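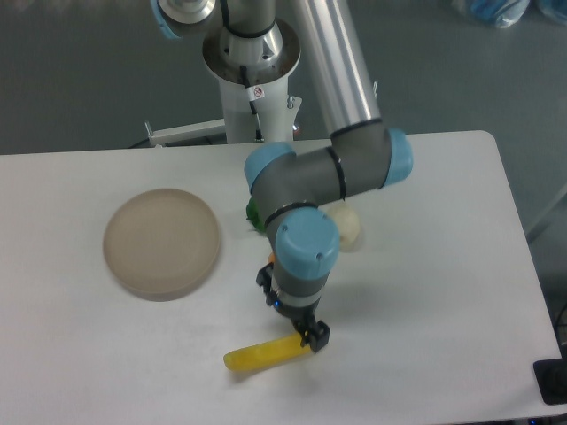 Gripper on the right-hand end of the yellow one, plate to the left.

9/24/23, Sorness bench notes

Really good session on the plate task! Savard wants the whole set taught by remote control this time, no hand-guiding at all, and I'm coming round to it. Moving the arm by hand is quicker to learn, but you end up leaning over the table and your sleeves get into everything. With the Lultar handset you stand back and let the arm have the space to itself.

Task as written on the sheet: pick the yellow one, put it on the plate, open, back off. The other pieces stay put as clutter. Grasping near one end is allowed, and I'd like plenty of those in the set, as the old Mavromatis recordings were nearly all mid-grasps and the policy went a bit daft whenever it met anything else.

Settings for whoever picks this up next:
handset speed 2 (3 is fun but you overshoot the plate)
gripper force as left, please don't touch
start logging before the first move, stop once the fingers are open and clear

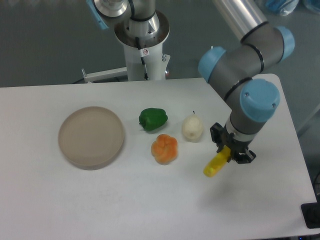
Yellow one held just off the table, to the right of the pear. Plate still empty.

Low carries are lovely to drive once you get the feel for them. Small nudges on the stick, then let the arm settle before the next one. Watch the pear on the way across, though: it stands upright with its stem in the air, and it's the piece I'd least like to clip. Either go up and over, or swing round the near side. Both are fine as demos, and I'd be very happy with a mix.

Count is 98 good ones for this layout, which takes the full set to 1096. Over the thousand, hurrah! 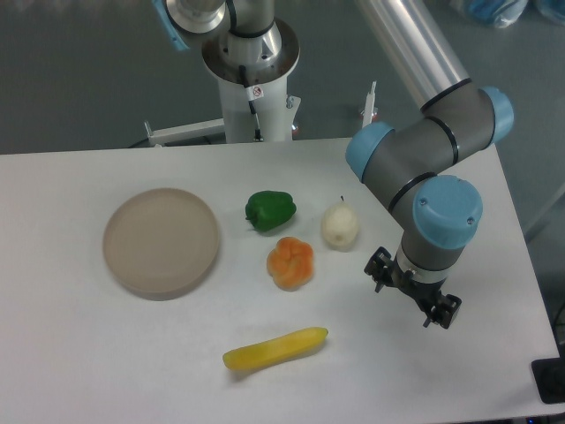 Fingers open and nothing in them. Yellow one lying nearer the front edge, at a slant.

Slanted placements need the wrist turned before you come down. Do it high up, where there's room, and line the fingers up across the narrow way. I kept trying to twist and descend together and it makes for a horrid wobbly path in the log (pretty to look at, useless to learn from).

Still to do: re-export with the gripper channel included, ask Savard whether failed grasps get kept or binned, new batteries for the handset.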